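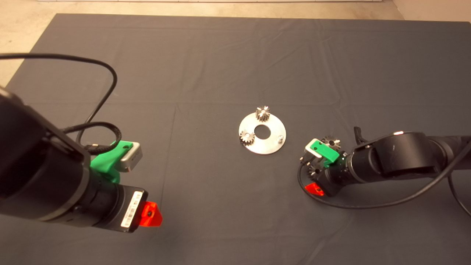
Two small gears on a round metal plate, laid out on dark cloth.

The miller's second telling

Iqra Paracha has read the Miller's Tale with 117 first-year students at Sial College, and she still starts in the same place, with the carpenter's name. John is old, he has married a girl of eighteen, and Chaucer tells us early that he is jealous. Most of her students take that as permission to laugh at him.

"By the end, half of them feel bad about it," she says. "He's the one who breaks his arm."

Her new book, Answering the Knight, came out from Derkus in August. It runs to seven chapters, and the longest looks at how the Miller borrows from the tale before his. The Knight gives us two noble cousins who love the same lady from a prison window. The Miller gives us a clerk and a parish clerk at a bedroom window in Oxford, and what happens there is a good deal less noble.

Paracha's view is that the Miller has listened more closely than anyone else on the road. He is drunk, and says so, but he picks up whole phrases from the Knight and puts them to work. One line about lying alone in a cold grave turns up again as a description of Nicholas's rented room. 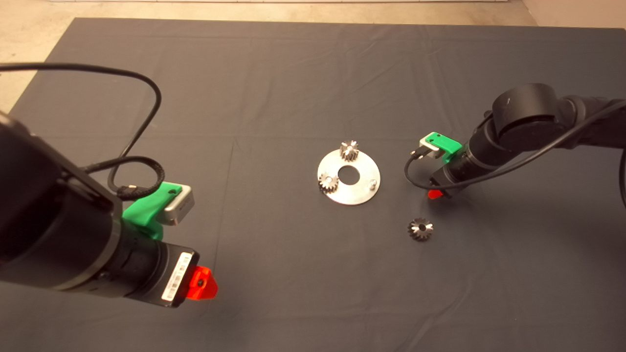
A reader who disagrees

Mudassar Kakakhel, who reviewed the book for the Notard Quarterly, thinks she gives the Miller too much credit. The echoes are Chaucer's, he argues, and the Miller is only the mouth they come out of. He would also have liked more on Alisoun, who gets the best portrait in the tale and no punishment at all. Paracha spends 57 pages on the men and hardly any on her.

Paracha accepts the second point. Alisoun will have a chapter to herself in the paperback, she says, and the first draft is with her editor.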